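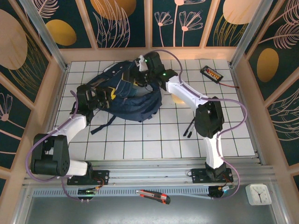 Packing a day bag: notes for the Monmont evening talk
Ilona Szűcs, May 2019

Start with the bag empty. Ask people to put theirs on their knees and open every zip. Wait for them to do it.

Slide 2. The bag itself
A soft rucksack has no shape until something is in it. Heaviest things go flat against the back panel, between the shoulder blades. Water bottle upright. Jumper at the bottom.
Mention the Borbély walk, 22 kilometres, where I carried the flask in the front pocket and had a sore neck by lunch.

Slide 3. Straps
Loosen both before putting the bag on, then tighten them evenly. Tuck the long ends away. A trailing strap catches on bus seats and door handles. A rubber band will do if there is no loop.
Pass round the Warkier strap clips (3 in the tin, get them back).

Slide 4. Pockets
One pocket, one job. Keys always in the same one. Anything that might leak goes in its own plastic bag.
Kitchen scales demo: a full purse, two chargers and last winter's gloves. Mine came to 1,913 grams. Let someone else read the dial.

Slide 5. Cleaning
Turn it upside down over the bath and shake. Brush the seams with an old toothbrush. Lukewarm water and a little soap, hang by the top handle, zips open. Check the label before using the machine.

Questions, ten minutes. If asked about waterproof covers, say the Gruleo talk in August deals with those.
Handouts are by the door. 200 printed, so people can take a spare.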